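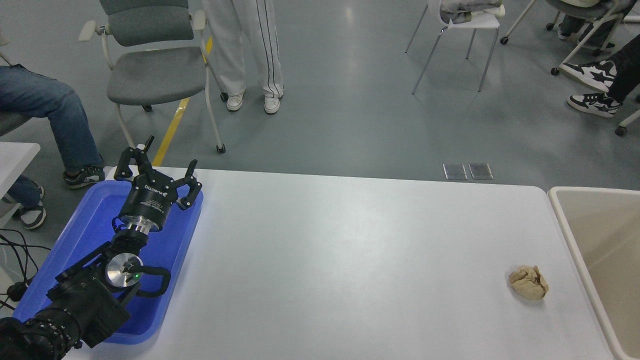
## 4. Setting up the label printer

This section covers unpacking, loading a roll, connecting the printer and running a first batch. It applies to the Norkimex 232 desktop printer. If you have the older Norkimex 211, the steps are the same except where a note says otherwise.

### 4.1 Before you start

Check that you have:

- the printer
- the power supply and cord
- one USB cable
- one starter roll of 107 labels
- the cleaning pen, in the small bag taped inside the lid

The printer needs a flat, level surface and enough space in front for the labels to come out without curling back. Leave a hand's width behind it for the cord. Keep it out of direct sunlight. The labels are heat sensitive and a roll left by a window will turn gray along the outer edge.

**Caution:** Use only the power supply that came in the box. The plug from the 211 fits the 232 but the voltage is different.

### 4.2 Loading a roll

1. Turn the printer off.
2. Press both side latches and raise the lid until it stays up by itself.
3. Remove the orange shipping foam from under the print head. Keep it if you expect to move the printer again.
4. Pull the two roll holders apart and set the roll between them. The labels must feed from the top of the roll, printed side up.
5. Let the holders close on the roll. They should touch it without squeezing.
6. Draw the end of the roll under both guides and out past the front edge.
7. Slide the guides in until they meet the backing paper. A gap here is the usual cause of slanted print.
8. Close the lid and push down on both sides until each latch clicks.

**Note:** On the 211 there is only one latch, in the center.

### 4.3 Connecting to a computer

Install the Clelirel software before you plug in the cable. If the cable goes in first, the computer may pick a general driver and the labels will print at the wrong size.

1. Run the installer and accept the default folder.
2. When the screen says "Connect printer now," plug in the USB cable and turn the printer on.
3. Wait for the front light to go from flashing to steady. The first time can take a minute or two.
4. Choose your label size from the list. If it isn't there, pick Custom and type in the width and height.
5. Click Finish.

### 4.4 Calibrating

Calibration tells the printer where one label ends and the next begins. Do it after the first roll and again whenever you change label size.

1. With the printer on, hold down the Feed button until the light blinks twice, then let go.
2. The printer feeds several blank labels and stops. Tear them off.
3. Press Feed once. One label should come out and stop with its edge at the tear bar.

If it stops short or runs over, repeat from step 1. After three tries, check the guides — they have most likely moved.

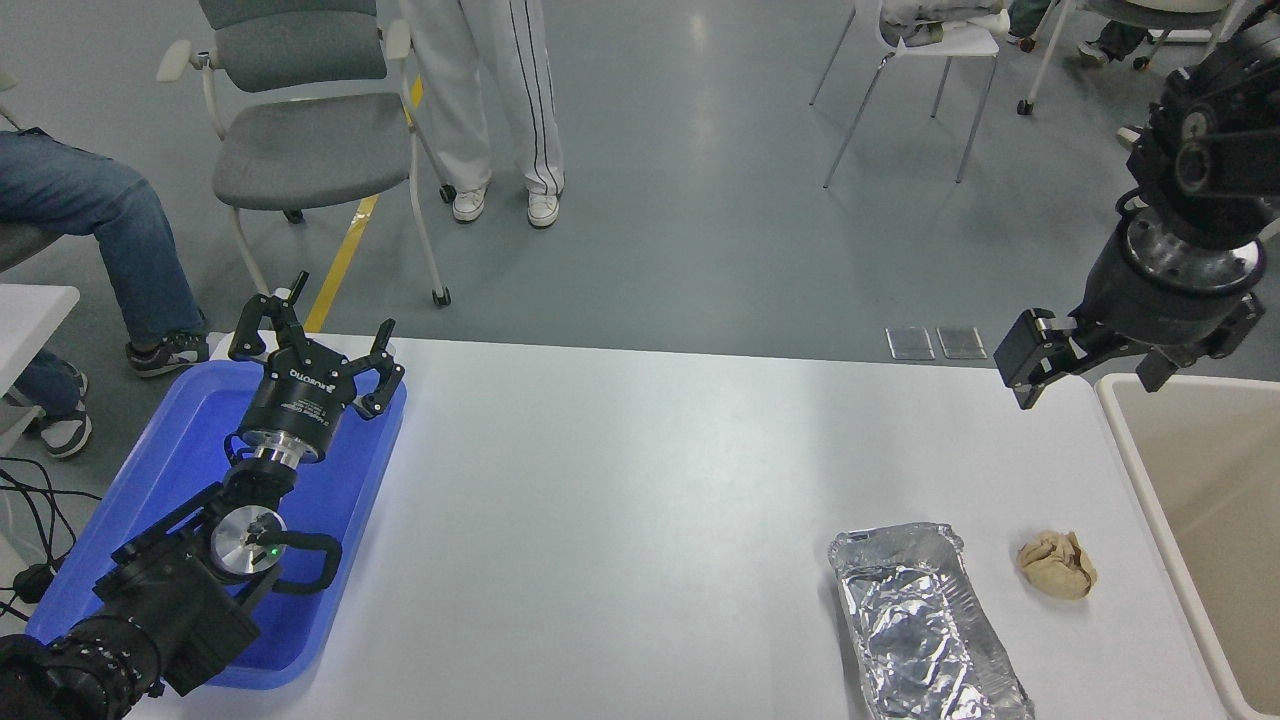 Gwilym Nicholas writes that on his 232 the calibration would not hold until he turned off "Save paper" in the Clelirel settings, and he asks for that to be added. It has been, as the note below.

**Note:** Turn off "Save paper" before calibrating. You can turn it back on afterward.

### 4.5 Printing a first batch

1. Open the sample file called Shelf Labels.
2. Set the quantity to 2 and print.
3. Scan both barcodes. If they don't read, raise the darkness one level and print again.
4. When they read cleanly, save the settings under a name you will recognize.

Very dark settings wear out the print head early. Stay at the lowest level that scans.

**Caution:** The print head gets hot during long runs. Let the printer cool for ten minutes before opening the lid to clean it.

### 4.6 Cleaning

Clean the print head after every 800 labels, or sooner if you see white lines down the print. Turn the printer off, open the lid and wipe the head from the center outward with the cleaning pen. Let it dry before you close up. Don't use window cleaner or anything with a rough surface.

For label jams, see section 5.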